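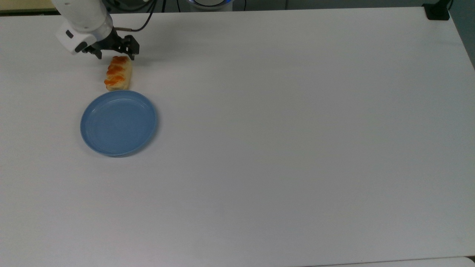

How much of the budget should be set aside for things other than the arm?
Plan on at least as much again as the price of the arm. Table, gripper, fingers, cabling, test items, spare parts and staff hours are quoted separately, and most first orders leave out two or three of them.

Section 2. Planning and Ordering a Tabletop Cell

Read this section before you ask for quotes. It covers a single Skikora arm with a parallel-jaw gripper, working on light items such as bakery goods and tableware. Floor-mounted cells are covered in Section 5.

2.1 Before you request a quote

1. Write down the task in one sentence. "Move a bun onto a plate" is enough. Leave out anything you hope to add next year.

2. List every item the gripper will touch. Measure the widest and narrowest points. For soft items, measure several from the same batch, as baked goods vary more than molded ones.

3. Measure the work area. A table 72 inches long suits most single-arm layouts. Check that the arm can reach the places you plan to use, including the corners.

4. Choose a plain, matte tabletop. Pale baked goods can be hard for a camera to pick out on a white surface. If all your items are pale, ask for a gray top on the same order. Changing it later means a second delivery charge.

5. Check the supply outlet and the route of each cable. Cables at the wrist need enough slack for the full range of motion.

Note: The base must be bolted down or clamped to the table. The table itself is not included with the arm.

2.2 Choosing the gripper and fingers

1. Compare the jaw opening with the widest item on your list. Allow clearance on both sides.

2. Order two sets of fingers. Orkex fingers fit the standard mount with no adapter. Todorova fingers need an adapter plate, which is a separate line on the quote.

3. If the items will be eaten, ask the supplier for written confirmation that the finger material is suitable for food contact.

Caution: Standard fingers are for handling trials only. Throw away any food they have touched.

2.3 Filling in the budget sheet

1. Enter the arm and controller on line 1.

2. Enter the gripper, both finger sets and any adapter on line 2. For reference, the Roltosia starter kit was listed at $1,623 when this section was last revised (2018-08-25).

3. Enter the table, clamps and cable guides on line 3.

4. Enter test items on line 4. Food is used up quickly during set-up. Plates can be reused, but order extras.

5. Enter staff time on line 5. Allow 70 hours for a first installation, including training for two operators.

6. Add a reserve of 8 percent on line 6.

Note: Do not move money from line 5 to cover line 1. Sites that did this had the arm in place and no one free to set it up.

2.4 Placing the order

1. Send the item list and the table drawing with the purchase order.

2. Order the table first. It should be level and fixed in place before the arm is delivered.

3. For installation in April, contact the planning desk early. Delivery slots fill up during that month.

Questions on the budget sheet go to Chanida Khamphan. Questions on grippers and adapters go to Irfan Bhutto.

Continue with Section 3, Unpacking and Mounting.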